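Last updated: Friday, December 4, 2020

A slow start this morning, and a cold one, so I sat longer than I should have over Yurani Cuervo's letter – four sides, both hands of news from Plernville, and a postscript longer than the letter. She wants to know whether I still have "the blue cups". Of course I still have the blue cups! I have been thinking about them on and off ever since, and about breakfasts generally. 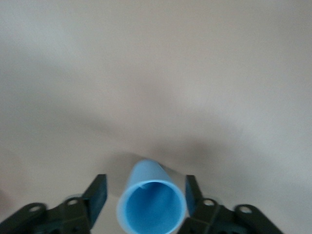
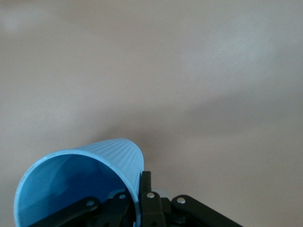
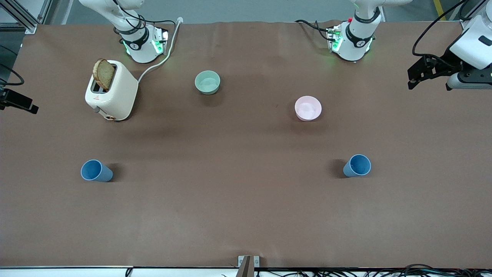
Breakfast things and brown paper

I do love a table with brown paper on it. My mother used to do it for jam days, and I have carried on doing it for anything with crumbs in it, and toast is nothing but crumbs once you get going. You just fold the whole lot up afterwards and shake it out of the back door for the sparrows, who have come to expect it.

The cream toaster pleases me every time I look at it, with its copper-coloured dial and those nice rounded corners. Toast standing up out of the slot like that, good and golden at the crust, always makes me want butter at once, whatever the hour. I had two slices at eleven with the last of the Drimeck marmalade (the dark one, a bit bitter, much better than the stuff I bought in April) and then a third which I am not counting.

As for the cups, they are only plastic, and light blue, and I could not tell you why I'm so fond of them. I like the fine ribs down the side, which feel pleasant under the thumb, and the deeper blue you get when you look down inside. There are a few pale marks on the rim these days. Yurani thinks we bought ours at Ó Briain's on the corner, and I say it was the Stokix sale, when we queued for 40 minutes in the drizzle and came home with cups, a colander and a lampshade that fitted nothing. We have been having this argument for 14 years and I don't suppose a letter will settle it.

Still to do

Write back to Yurani, and be firm about Stokix.
More bread, and marmalade if they have the dark.
Find the other roll of brown paper – I think it is behind the ironing board.

Rain again by four. I put the lamp on early, had my tea out of a blue cup, and got as far as "Dear Yurani" before the soup needed stirring. I'll finish it tomorrow.

35 shares
14 comments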